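Promgate opens refitted workrooms for small makers

Promgate, January 2015 -- Four workrooms on the upper floor of the Promgate building are open for hire again after a refit that began in November. They can be booked by the half day, the day or the month, and are meant for people who need a clean table and good light for a job they can't easily do at home.

The rooms were last used as offices. Old shelving, carpet and partition boards have been taken out, and the walls have been filled, sanded and painted in a pale grey-white. Each room has been given white tables supplied by Kleinschmidt, which also fitted the storage in the corridor.

Hirers who used the building before the work will notice how little is left in the rooms. Promgate asked its regular users last year what they wanted, and the most common request was for more clear table space. Several said they spent the first part of every booking moving other people's things out of the way. Shared tools, lamps and cutting mats are now kept in the corridor cupboards and can be signed out at the front desk.

The tables stand up to the walls, leaving the middle of each room free for trolleys, boxes and stands. Hirers may move them as long as they are put back at the end of the booking.

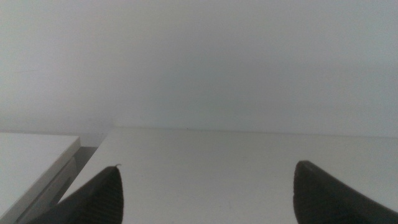 A white tabletop against the wall in one of the refitted workrooms.

Two of the rooms are already booked on a monthly basis. Hata, a paper goods business, will use one for folding and packing its stationery. Drallitz, which repairs and re-covers books, has taken the room next door and expects to run evening classes there later in the year. The other two will be kept for shorter hires, and neither can be booked for more than five days in a row.

The rooms are suitable for sewing, paper work, model making, product photography, sorting and packing. They are not suitable for spray paint, solvents or anything with an open flame -- hirers who need these should ask about the ground-floor workshop, which has not changed and is still booked separately.

Tables should be wiped down at the end of each booking. Cloths and a mild cleaner are kept in the corridor. Cutting directly on the tabletops is not allowed, and hirers using glue or ink are asked to put down a cover sheet first. Rubbish and offcuts go in the bins by the lift.

Some 300 people used the building last year for classes, meetings and making work. Promgate expects the number to rise now that the upper floor is back in use. The hire charges for the ground floor stay the same.

Monthly hire of an upper-floor room costs £200, including heating and use of the shared tools. Half-day and day rates are listed at the front desk. Bookings can be made in person or by telephone during office hours, and anyone who would like to look round first is welcome to ask for a visit.

Notes for editors

Promgate lets workrooms, meeting rooms and a ground-floor workshop to small firms, clubs and individuals. Further pictures of the upper floor are available on request from the front desk.

ENDS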